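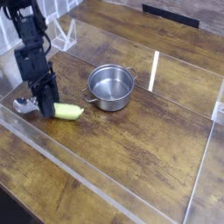

The small pot comes out first

Maricica Stanciu has strong feelings about pots, and she started sharing them before I'd even got my jacket off. I'd gone round one afternoon in February to talk about Trekirell, the play kitchen sessions she runs for toddlers and their tired grown-ups, and we ended up spending most of an hour on what belongs on the table.

"A real pot," she said. "Stainless steel, small, with handles little hands can get a grip on. I won't have the plastic ones. They don't make the noise!"

The food is a different story. Hers is all soft stuff, foam mostly, in colours that only sort of match anything you'd find at the greengrocer. I asked her about the pale yellowy-green one with the rounded end and she laughed.

"Depends who's cooking. I say cucumber. Petrică's little girl says it's a banana that isn't ready, and she won't be argued with."

And the spoon? Metal as well, an ordinary one from the kitchen drawer. Her co-organiser, Tudor Coman, wanted wooden spoons when they started — he was thinking of the neighbours — but Maricica got her way. "I told him, you can't taste soup off a thing the size of a paddle."

The brown tabletop has had a few admirers too, all scuffs and streaks and yellowish patches. I wondered if she'd ever thought of painting it. She looked at me as if I'd suggested painting the cat.

"Why would I? You can bang a pot on that all morning and I don't have to say a word."

She keeps each session to 3 things on the table at the start: pot, spoon, one piece of food. More comes out when someone asks for it, and someone usually asks for it loudly. Then she went to put the kettle on, still talking about lids.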